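Home | Issues | Authors | Search

3.2 Dark surfaces and hanging cloth

The rooms in the Gramham survey were recorded as found, and the participants were asked to leave bags, covers and loose textiles where they normally kept them. Of the 50 rooms visited, those with large black surfaces gave the coders the most trouble. Under ordinary room light a black panel shows little of its own relief, and a smaller item of the same color resting against it may be missed altogether. Strickland and Doucet coded every view independently, then compared notes; disagreements went to a third coder (Jaidee).

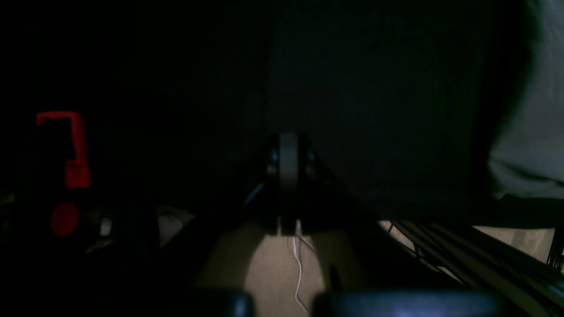
Figure 3. Black surfaces at close range, with small red parts at the left.

The coding sheet separates three properties that earlier work tended to merge: the darkness of a surface, the sharpness of its border, and the presence of small parts in a contrasting color. Saturated red was entered as a contrasting part even where its purpose could not be established. Coders were told to record outline and color first and to leave the name of the object blank if they had any doubt. A blank was treated as a valid entry — it was not counted as missing data.

Borders were scored on a 3-point scale. A score of one was given where the dark area faded into shadow, and the highest score was reserved for a straight edge against a clearly lighter ground. Where a single surface had both kinds of border, each side was scored separately and the scores were not averaged.

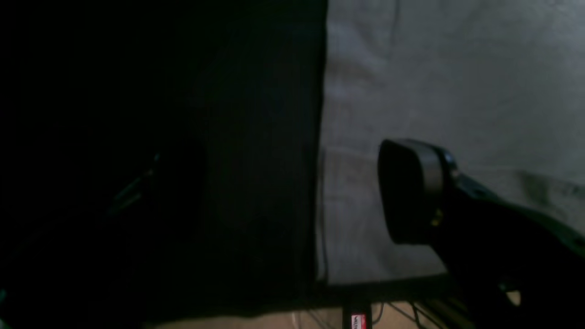 Pale cloth raised a different problem. Creases in gray or off-white fabric can resemble seams, and a slight discoloration is difficult to tell from a fold at low resolution. The coders therefore used one category, "tonal band," for both. Wunderlich had proposed splitting the category by width, but the pilot round in January gave poor agreement on the narrower bands and the split was dropped.

Textiles hung next to one another were entered as separate items when a join or shadow line could be followed between them. Items with no visible join were entered once, with a note. The notes were retained in the final table — they are used again in Section 4.

Related items
Kowalczyk: Storage habits in small rented rooms
Wunderlich and Jaidee: Coding household textiles by tone
Strickland: The Gramham survey, field procedures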